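The minister was late, so I had tea with the people who wanted him gone. This was in the back of a bakery in Ayala, a hill town of one long street and far too many roundabouts, and there must have been a dozen of us squeezed round a table meant for six. Somebody's radio was reading out the numbers from the northern districts. Every time a new one came through, the room went quiet, then everyone started shouting again.

I'd come to write about the referendum on term limits, and I'd expected it to be dull. It's a dry sort of question, isn't it? Should a president who has already served two terms be allowed a third? But people in Ayala talked about it the way my family talks about inheritance (loudly, and with old grudges attached).

The town voted no by 132 votes. I went to the count, in the school hall, and it took until four in the morning because both sides kept asking for the same bundle to be checked. A woman next to me had brought knitting. She'd finished most of a sleeve by the time the returning officer read out the total, 1,669 ballots, and then she packed up her wool and went home without waiting for the speeches.
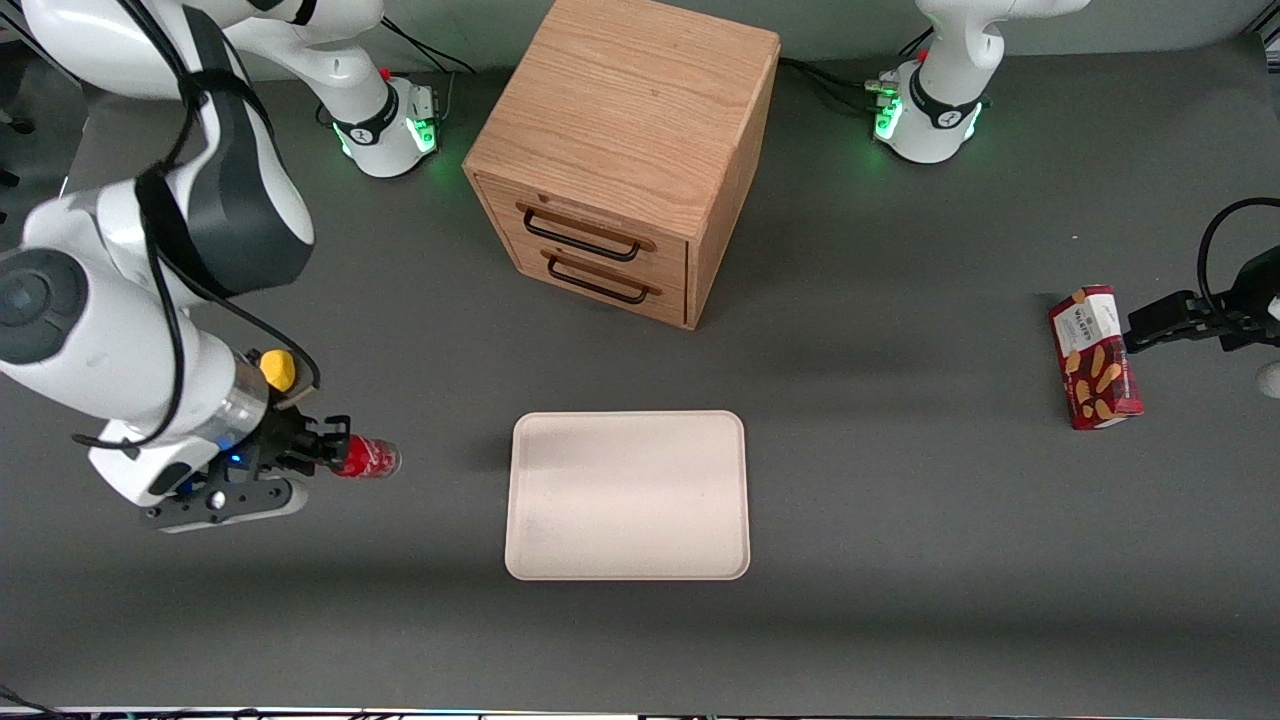 Words by Lindiwe Sibiya
8/20/19

Down on the coast, in Fomden, the mood was completely different. Fomden does well out of this government. It has the new port road and the new hospital wing, and you can't walk far without somebody pointing at one or the other. "He builds things," my landlady told me over breakfast, and then again over supper in case I'd missed it. She remembers the years before, when there were seven prime ministers in a row and the ferry ran whenever the captain felt like it. For her a third term means the ferry leaves on time.

I liked her enormously, and I also think she's wrong! The president's cousin runs the port authority. The election commission has had its budget cut twice, and the one judge who complained has been moved to a land court in the mountains. You can have a punctual ferry and still worry about that.

What surprised me was how little anyone wanted to talk about the opposition. It has 4 leaders, depending on which newspaper you buy, and they spent most of the campaign arguing over who would speak last at rallies. At the one I went to, the microphone was passed back and forth so many times that the crowd began to drift off for lunch. A student called it the best argument for a third term she'd heard all month, and she was handing out leaflets for the no side.

The minister did turn up in the end, by the way. He shook hands with everyone in the bakery, bought a tray of almond buns and told us the result would be respected whichever way it went. The baker asked him to put that in writing. He laughed, and she didn't, and she held out a paper bag and a pen until he signed it. It's taped up by the till now, next to the price of a large white loaf.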